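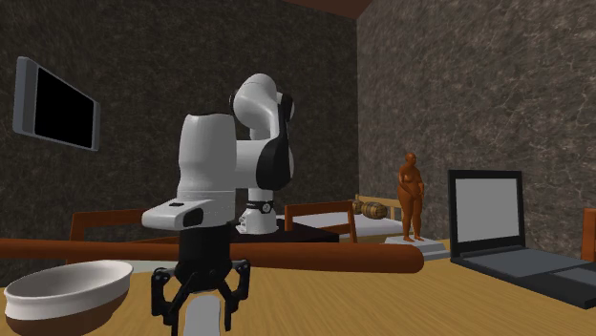
4.2. El mobiliario de las salas de lectura

Cuando empecé a visitar bibliotecas de barrio para este trabajo, yo venía convencida de que lo importante iba a ser el silencio, y me pasé semanas con el sonómetro en el bolso (pesa más de lo que parece). Pero la gente, cuando le preguntas por qué elige un sitio y no otro, casi nunca te habla del ruido. Te habla de la mesa. De si la superficie brilla, de si está fría al apoyar el antebrazo, de si «da sueño». En las entrevistas salió una y otra vez la preferencia por la madera clara, un tono parecido al de la mesa de la Figura 3, frente a los tableros negros, que se describían como elegantes pero cansados para leer. Una lectora de Grurcombe me dijo que en la mesa oscura el papel «le saltaba a los ojos», y me parece una manera estupenda de decir lo que en la sección 2 llamé, con mucha menos gracia, contraste de luminancia entre página y entorno.

Figura 3. Mesa de madera clara y superficie negra.

Vamos con los datos. Pasé el cuestionario a 177 personas usuarias en 7 salas, todas con luz natural lateral y horario de tarde. De ellas, 64 aceptaron además llevar un pequeño diario de lectura durante el mes de abril, y entre todas me devolvieron 445 anotaciones, algunas de una sola palabra («bien», «mal», «jaleo») y otras que son casi un cuento. Reconozco que las anotaciones largas me tiraban más, y por eso hice una primera codificación a ciegas, sin mirar la extensión ni la sala. Evaristo Fontana repitió la codificación por su cuenta y discutimos los desacuerdos uno por uno, a veces con bastante vehemencia, hasta cerrar el libro de códigos que va en el Anexo B.

En la sala de la calle Caruso, que es la más antigua, las mesas son largas y compartidas. Allí los diarios hablan mucho de los demás: quién se sienta enfrente, quién ocupa con el abrigo la silla de al lado, quién subraya tan fuerte que la mesa entera tiembla. En Plilalora, en cambio, los puestos son individuales y los diarios se vuelven hacia dentro; aparece el libro, el cansancio, la hora. Yo esperaba que la gente prefiriera el puesto individual y no lo tengo nada claro. Hay varias personas que se quejan de la mesa compartida en cada anotación y vuelven a sentarse en ella a la tarde siguiente, lo cual me lleva a desconfiar un poco de las preguntas directas del tipo «¿qué mesa prefiere usted?».

El color también se complica en cuanto rascas. Varias personas mayores asociaban la madera clara con la escuela, unas con cariño y otras todo lo contrario. Y quienes iban a trabajar con el portátil casi no mencionaban la superficie: les preocupaba el enchufe. Separé por tanto las anotaciones de lectura en papel de las de pantalla, y es solo en las primeras donde el tono de la mesa aparece como tema propio. No hice ningún análisis estadístico con esto, me parecería forzar un material que es sobre todo conversación, pero el patrón se repite en todas las salas menos en la de Irna, donde acababan de cambiar las lámparas y no se hablaba de otra cosa.

Una limitación que quiero dejar escrita aquí y no esconderla al final: las salas no se amueblaron para mi estudio. La madera clara coincide a menudo con ventanas más grandes, y es perfectamente posible que alguien me hable de la mesa cuando lo que le gusta es la luz que cae encima. Intenté preguntar por las dos cosas por separado y las respuestas se me volvían a juntar («es que es la mesa de la ventana», me decían, como si fuera evidente). En la sección 4.3 retomo el asunto con las observaciones de ocupación por franjas horarias.

Compartido 7 veces · 0 comentarios

Última actualización: 2021-02-15

Contacto | © Todos los derechos reservados | Volver arriba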